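Skolbridge Community Help > House and Home > Walls and Floors

Bare brick wall behind a white table — seal it, paint it or leave it be?

Posted by Ettore Gatti, 4 Oct 2023

We have an extension with one wall of old red-brown brick, capped with a white ledge and plain painted wall above. Everything in front of it is white: square table, little side table with splayed legs, vase. My wife calls it fresh. I call it a dental surgery that has lost its plaster.

The trouble is the dust. Since August there has been a fine orange grit along the skirting, and I would rather it stayed out of breakfast. Some of the bricks are chipped or stained, and near the upper middle there's a cluster of small holes left by something a previous owner felt strongly about. The mortar looks sound to me, but so did the boiler. 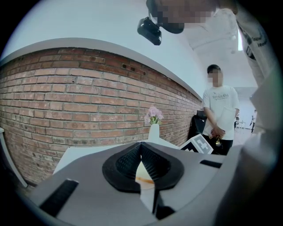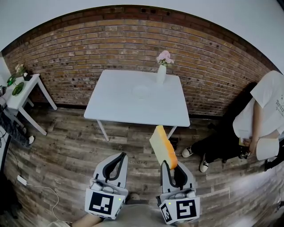 I've had one quote, from a man who wanted £337 to put two coats of sealer on it and who sucked his teeth for most of the visit. The house was altered in 1976, which I'm told explains a great deal, though he wouldn't say what. Can I do this myself? Will it go shiny? I do not want a shiny wall. And should I fill the holes first, or do people find them charming?

MrsGrallton

You can do it yourself. Vacuum the wall with a soft brush head, top to bottom, then do it again the next day when you've seen what you missed. Don't wash it unless you have a week to let it dry.

Use a water-based matt masonry sealer, one that says breathable on the tin. Try it on a few bricks low down behind the furniture and leave it for two days. It will darken the orange ones slightly. If it looks like a toffee apple, you've bought the wrong tin.

Fill the holes before sealing. Lime mortar with a bit of brick dust stirred in (you appear to have a supply), pushed in with a lolly stick and left a touch below the surface. Leave the chips alone. I filled the chips in ours and it looks like bad dentistry, so you'd feel at home.

Check for damp first, though. If the grit is white and fluffy as well as orange, that's salts, and sealing over them just moves the problem to a different brick.

promport47

just paint it white then it all matches

Ettore Gatti

Thank you, MrsGrallton. No white fluff that I can find, so I've bought a small tin and done three bricks behind the side table. promport47, my wife has seen your reply and would like to know if you're free at the weekend.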